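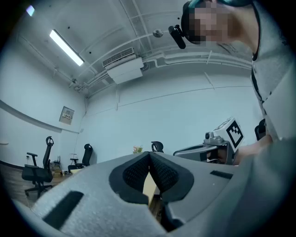

4. Fitting and checking the finger pads

This section covers the mesh finger pads on the Remia hand-held gripper. Work through it when you set up a new pair, after a pad change, and whenever the jaw test in section 6 gives a poor result. You will need the second gripper of the pair, the pad key, a lint-free cloth and a desk or bench with good overhead light.

Caution: Keep your fingers clear of the pads while the trigger is unlocked. The spring is strong enough to pinch.

4.1 Removing the old pads

1. Close the recorder session and wait for the status light to go out.
2. Slide the trigger lock to the rear position.
3. Turn the gripper over so that the underside faces you.
4. Push the pad key into the slot at the base of the first pad and turn it a quarter turn. The pad comes away towards the tip.
5. Repeat for the other pad. Put both old pads in the return bag.

Note: The pads are handed. The left one has a notch on the inner edge of its foot. If a pad will not seat, check this before you use any force.

4.2 Fitting the new pads

1. Wipe both feet with the dry cloth. Do not use alcohol on the mesh, as it stiffens the material.
2. Press the left pad home until it clicks, then the right.
3. Pull each pad gently towards the tip. It should not move.
4. Release the trigger lock and squeeze slowly through the full travel 6 times to bed the pads in.

4.3 Checking the tip gap

The pads lean in towards each other and form a V at the tip. With the trigger at the gap-check stop there should still be a narrow, even gap between them.

1. Hold the gripper up with the underside towards you and look through the gap at a pale edge, such as a table top.
2. Check that the light showing between the pads is the same width along its length. If it narrows to one side, a foot is not fully seated. Go back to 4.2, step 2.
3. Measure the gap at the tip with the 2 mm gauge. The gauge should pass with slight drag.
4. If the gauge is loose or will not enter, adjust the stop screw by one click and measure again. If you need more than 13 clicks in either direction, the linkage is worn – send the gripper back to Risance for service.

4.4 Checking the pair

1. Pick up the second gripper by its handle. Leave the marker cube uncovered by hand, sleeve or lanyard.
2. Wipe the faces of the cube and the front of the small camera unit beside it.
3. Put on the head camera and tilt it down until both grippers appear in the preview with your elbows at your sides.
4. Start the Trarosard preview and turn the gripper slowly. The tracking bar must stay green while at least one cube face is towards the head camera.
5. Hold both grippers still for 18 seconds. The software stores the new rest position and beeps once.

Caution: Never peel, re-stick or write on a marker. A lifted corner is enough to throw the position out. Order a complete cube under the Debnath parts list.

Note: Glare from strip lights can cause short dropouts in step 4. Move along the bench and try again before changing any settings.

4.5 Record

Enter the pad batch, the number of clicks used and your initials in the gripper log. Questions about pad wear or the stop screw go to Debashish Abeysekara. Continue with section 5, Charging and storage.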